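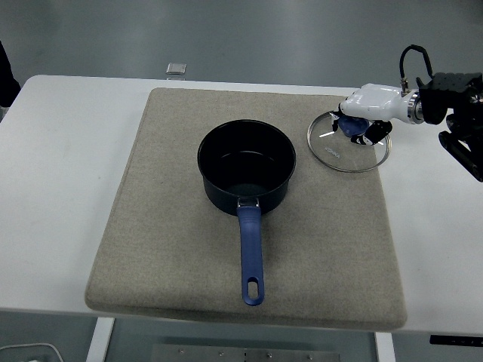
Botond Bognár
Site Lead, Bendia Small Hydro
Progress report to the Vörös Fund, September 27, 2021

Hi all,

You asked for something you could read over coffee, so I'm going to keep the spreadsheet stuff in the attachment and just tell you how it's been going. Mostly well! The intake is in, the pipe is nearly in, and the one thing that's properly behind is the grid paperwork, which I'll get to.

First the pipe, as it was the big worry last time. We have 1,389 meters of it to lay between the weir and the powerhouse, and as of this morning all but the last 300 are in the trench, joined and pressure tested. The stretch through the alder wood went much faster than I'd feared. The stretch under the farm track went slower, and we hit an old stone culvert that wasn't on any of the drawings (the farmer knew all about it, of course, and was a bit surprised we hadn't asked). We went under it instead of through it. That cost us four working days and an extra load of bedding sand, and both are covered by the contingency line.

The weir itself is finished apart from the handrail. I'm really pleased with the fish pass — the inspector walked it with me and wanted the lowest step eased a little, so we ground it back the same afternoon and she signed it off. The screen is in as well. We've had two decent rainstorms since it went on and it sheds leaves nicely, though the real test is going to be later in the fall when everything comes down at once.
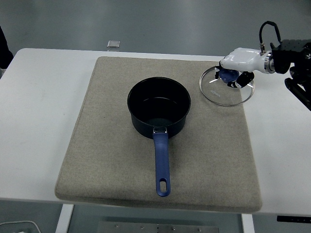
Now the turbines. As you know we're putting in 2 machines, both from Brutel, with a combined rating of 285 kW. The first one is on site and sitting on its frame, and the crew has it lined up with the draft tube. The second is still at the Brutel works. They found a flaw in the runner casting, told us about it right away, and are pouring a new one at their own cost. I'd sooner have that conversation now than next spring, and we can start up on one machine while we wait. Our flow this time of year wouldn't keep both busy anyway.

Hornen, who are doing the electrical side, have the control cabinet wired and bench tested. I went over to see it run through a fake grid failure and it shut the valve the way it should, in the right order and at the right speed. They want another week on the remote monitoring so that I can check head and output from home, and I said yes to that without much arm-twisting. The powerhouse has its roof, its doors and its crane beam. It doesn't have its acoustic lining yet. The nearest house is up to the hill a ways, but I promised the family there that we wouldn't run a machine before the lining was up, and I mean to stick to that.

So, the grid connection. We sent the application in on time and it came back with a request for a new protection study, in a format that changed over the summer. Hornen are redoing it and expect to hand it in within two weeks. After that it's the network company's clock and I can't do much except call them, which I do plenty. If they turn it around at their usual pace we'll be exporting before the end of the year. If they don't, it slides into January, and we'd lose some of the best flow of the winter. I'd like you to know that now so it doesn't land on you later.

On money, we're slightly under on civil works even with the culvert, and slightly over on cable, where the price moved between quote and order. The two nearly cancel out. I'm not asking for anything extra. I would like your okay to move the unspent part of the access road line over to cable, and the form for that is in the attachment, second tab.

Between now and the next report we're finishing the pipe, backfilling before the ground gets too soft for the digger, getting the lining up, and putting water through the first turbine without connecting it. If any of you want to come out for that, let me know and I'll send directions — bring boots, the track's a mess.

Botond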